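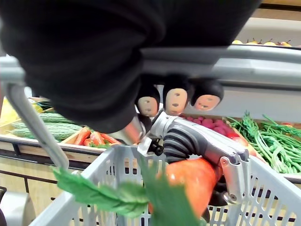 What rules apply to a robot handling unpackaged food?

Posted by Muchen Hou

I've been asked to write the house rules for a grocery picking trial – a two-armed robot, fresh veg, shopping baskets. The supplier (Koleck) sent a glossy PDF that says "meets all relevant safety standards" and doesn't name a single one. I asked which and got the same PDF again. Is there a proper standard for this, or do I have to make it up? Mostly worried about what the fingers touch and who can stand nearby.

Yuzhen Xiong

"All relevant standards" means nothing until they give you numbers and editions. Ask for the risk assessment for your layout. ISO 10218 is the usual starting point for industrial robots, but it was written with factories in mind and I wouldn't let anyone wave it at you as proof a shop floor is fine. It also says nothing useful about lettuce.

For food contact, go to your local food authority and ask what they expect of surfaces touching unwrapped produce. Then look hard at the gripper. Joints, screw heads and ribbed rubber sleeves all hold dirt, and a wipe over the fingertips won't reach any of it. If Koleck can't tell you how to clean between the ribs, I'd put that in writing as a refusal.

What I'd want on the sheet before anybody switches it on:

Who can stop it, and from where
How far back people stand while either arm is live
What gets cleaned, with what, and who signs
What happens to produce that's dropped or put back in the wrong bin

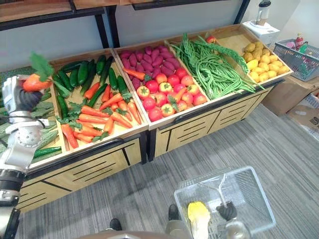
Carrot in one gripper, basket handle in the other.

Write separate cleaning rules for handles and food. We did 2,600 picks at Zivanham before anyone asked whether a gripper that had held a basket could go straight to the tomatoes. The colour-coded chart on the wall didn't cover it.

Tormod Sundqvist

Overthinking it imo. Customers paw everything anyway. Just wash the veg.

Yhon Sánchez

Tormod, customers don't come with a hydraulic – sorry, electric – arm. Agree with Yuzhen, except that I'd have 2 people sign the cleaning log. Ours had one and it was always filled in at 9, whether the cleaning was done or not.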